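Path Inspection Rover: Setup, Care and Repair
Frequently Asked Questions

The Zurnmont foreshore program uses one Stastell rover to record the condition of the path along the embankment. These answers are for staff who prepare the machine or look after it between outings. They should be read together with the depot checklist.

What does the rover's working route look like?

It follows the path along the top of the embankment, with open grass on one side and a grass verge and the water on the other.

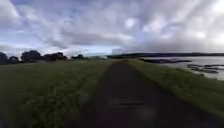
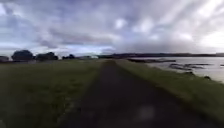
The route is divided into 56 segments. Each segment has its own speed limit and its own distance to be kept from the grass. Staff must not change either value in the field.

How is the rover set up before an outing?

Place it on level ground, fit both batteries and switch on the Enelex controller. Wait for the steady green light before moving the machine. Tire pressure must match on all four wheels; an uneven set will pull the rover toward the verge.

Why does the path detector need its own settings here?

There is no curb along the route. The detector was supplied for footpaths with hard borders and reads a soft, grassy margin poorly. The Rangel settings file widens the margin it will accept. If the file is missing, the rover will stop every few metres and report a lost edge.

How often is the camera mount checked?

Before every outing, and again after 300 kilometres of travel. Tighten the two mount bolts by hand, then with the torque key kept in the lid of the case. A mount that moves under light finger pressure must be replaced.

The recordings have become soft. What should be done?

Clean the lens cover first, using fresh water and the grey cloth. Salt leaves a film that is hard to see indoors. If there is no improvement, inspect the rubber dampers under the mount for cracks. Focus is set at the depot and is not a field adjustment.

What does fault code 527 mean?

The left drive motor has drawn too much current. Switch off, remove the batteries and clear any grass wound around the axle. If the code returns, bring the rover back on the trailer — do not drive it home on reduced power.

Who may open the drive housing?

Only staff who have completed the Stastell maintenance course. The seals are used once and a new set must be fitted each time. Spare seals are ordered every May.

Where are repairs recorded?

In the logbook at the Zurnmont depot. Enter the part number, the distance reading and your initials before the rover is released for use.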